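Poteck Phrase List – read me

Last changed Aug 31, 2018

A list of short spoken phrases in British English, made for people who write telephone menus and answering messages. It holds 1361 phrases in one plain text file, one phrase to a line, with a tab and then the topic.

Topics are opening hours, holding, call transfer, billing and wrong numbers. Billing is the largest, with roughly 600 lines. 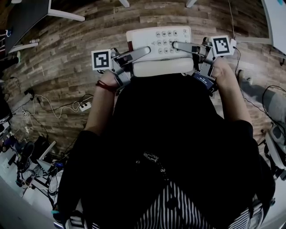
White desk telephone with keypad and handset.

Phrases came from scripts written at Bisgaard and Vallisport. Company names and direct numbers were taken out and replaced with NAME and NUMBER. No phrase is longer than 90 characters – anything over that was split at a full stop or dropped.

Known problems

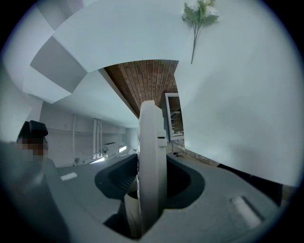
Some holding phrases appear twice with different commas. The topic column is blank for a few lines added in March. Spelling follows the scripts, so "enquiry" and "inquiry" both turn up.

Version 2 uses the same layout as the first, but the line order has changed. Do not refer to phrases by line number.

Free to use and change. Please credit Poteck if you pass the file on.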